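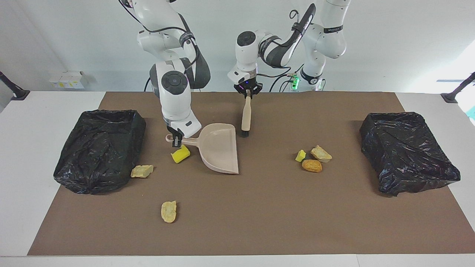
We went over to Grelham on Mon 3 November to see how the chaplaincy there runs its student welcome, and I promised I'd write it up for those of you who couldn't get the morning off work. I took far too many notes, so do skip to the bit on the supper if that's what you're after.

The drive from Katbridge took longer than it should have (roadworks by the bridge again) and we arrived just as the kettle was going on for the second time. Grelham's student fellowship meets in the old parish rooms behind the bus station, with a long hall downstairs and a warren of little rooms above it. They were holding an open day for other churches and groups thinking of doing more with students, and I must say we were made very welcome. I was handed a cheese scone before I'd got my coat off!

The morning was mostly talks. The first was on their letterbox week, when they take invitations round all the student houses, 1365 of them last time, and I'd assumed that would be the secret of the whole thing. The team were quite frank that most of those go straight in the recycling. What brings people through the door is being asked by somebody on their own course or their own corridor, and so the members now spend much of the summer learning how to do that without feeling like salesmen. We had a go ourselves in pairs, which I'd been dreading, and I ended up having a lovely chat with a lady from Londoño Hall about her first term away from home and how she very nearly went back on the train.

Then lunch, and a tour of the building. The prayer room at the top is tiny and rather cold, but it's open until late all through exams, and there's a book on the windowsill where people write whatever they like. I read a page or two and had to stop.

After that we heard about Sundis, their Sunday supper. I'd taken it for an acronym, but it began as a spelling mistake on a poster and they kept it. It started with 2 tables and a slow cooker and now feeds almost 200 in a good week. There's a short talk, never longer than the pudding, and then people stay or go as they please. Students do the cooking in teams, and each team gets £50 to spend and a cupboard of rice and tinned tomatoes to fall back on. I asked what happens when a team makes a mess of it, and apparently everybody has toast.

I was glad they talked about the harder side too. Plenty of students come for a month and then drift away, and the leaders have had to learn to send a friendly message and leave it at that. International students are often left on their own in December when the halls empty, so Grelham families have them round for meals over the holiday. I think we could manage that at Katbridge this year, even if we did nothing else, and I've put a sheet up by the noticeboard for anyone with a spare chair or two.

We stopped for chips on the way back and were home by eight. They've asked to come and see us in the spring, so we'd better get the hall heating looked at.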